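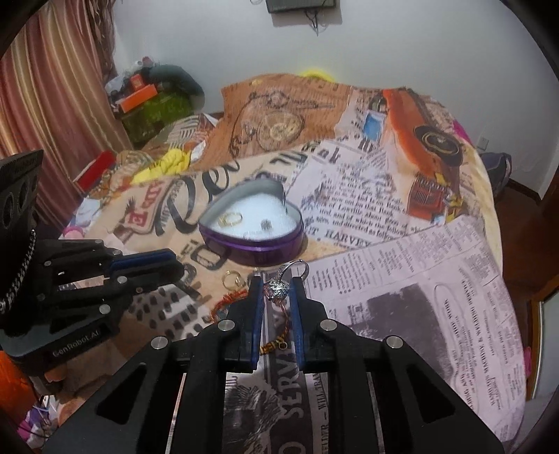
The Badico project is the work of one household, carried out in its spare hours and partly at the Skomero shared workshop, where Nassoro Kimaro has been a member since the workshop opened its second room. Its purpose is modest: a small two-fingered arm that will take pieces of jewelry from a tray and return each one to its proper place. The task is harder than it sounds. A ring with a large stone, held upright between two blue pads with its thin band arching above them, presents very little surface to the fingers, and most of its weight sits to one side. Kimaro decided early that he would learn how such objects behave in the hand before he cut any parts for the arm itself, and hand-held grippers have therefore played a larger role in the project than motors or software.

Kimaro repaired office equipment for 18 years and came to robotics through an evening course at Skomero. His first attempt at the arm, completed in February, was built from parts left over from a label printer. It could lift a wooden block and set it down again. It could also drop an earring behind a radiator, as it did during a demonstration for his sister, who had lent the earring. The arm was taken apart the following week, and only its base plate remains in use.

The present design is the third. Its base carries a turntable salvaged from a display stand, and the upper arm is driven by a belt with the motor placed low, near the shoulder, to keep the moving weight down. The controller is a Uvov board, chosen on the advice of another member who had two to spare. The joints are printed at Skomero on the older of its two machines. Members are charged by the hour for printing, and the elbow bracket alone went through five versions before the cable stopped rubbing against the housing.

The greatest part of the effort has gone into the fingers. Bare printed plastic proved too slick for polished metal, and felt held the metal well but caught on the prongs of stone settings. Kimaro then turned to soft pads. The set now fitted to the arm is 38 millimeters long, cut from sheet and glued to a removable plate, so that a worn pair can be exchanged without disturbing the rest of the hand. A spring from a Mujić clamp limits the closing force. The spring was not made for this use and had to be shortened by one coil, after which the fingers would hold a plain band without marking it.

Practice at home is carried out by hand, and the household supplies the material. Rings, small stones and beaded bracelets all have a place in the work. An open tin with a foam base makes a useful target, as its rim is raised and its interior is soft. The surface beneath also matters. A bed gives way under a finger that comes down too far, where a bench would chip the pad or the stone, and Kimaro has come to prefer it for any exercise involving a piece he would be sorry to damage.

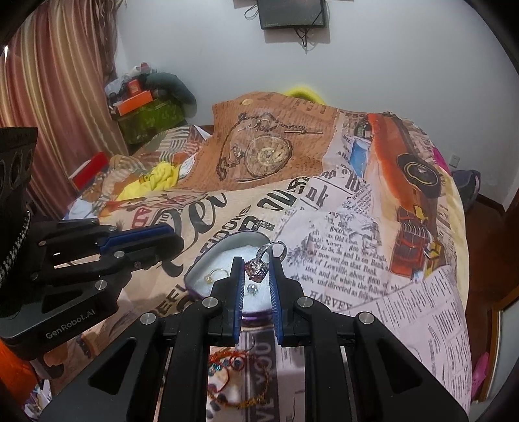
Patterned cloth brings a difficulty of its own. The arm is to find its objects by means of a small camera above the wrist, and a thin band lying on printed lettering may be hard to tell from the letters around it. Kimaro's early program, which looked only for bright outlines, was confused by any dark headline with a pale border. He has since written a second program that compares the tray before and after a piece is laid down. It is slower, and it fails when a shadow moves, but it has no trouble with print.

He keeps his records in a ruled ledger. By 14/05/2022 it held 564 entries, each giving the object, the angle of approach and the result. The entries for chains are the least encouraging. A chain lifted from one end will often bring its neighbor with it, and no change to the pads has made much difference. Beaded bracelets are better behaved if they are taken at the knot. Rings are the most reliable, provided that the fingers close on the band well below the setting.

The cost of the arm to date is around $140, excluding workshop fees. A large share of that sum went to the motors, two of which were damaged when a connector was fitted the wrong way around. Skomero has since placed keyed connectors in its parts drawers and asks members to use them on shared projects.

Work remaining includes a cover for the belt, a quieter power supply and a wrist that can turn past 40 degrees without pulling on the camera cable. Kimaro has drawn the wrist twice and is satisfied with neither drawing. He expects to print the next version when the older machine has been fitted with its new nozzle — the part has been ordered — and until then he is continuing the exercises with chains.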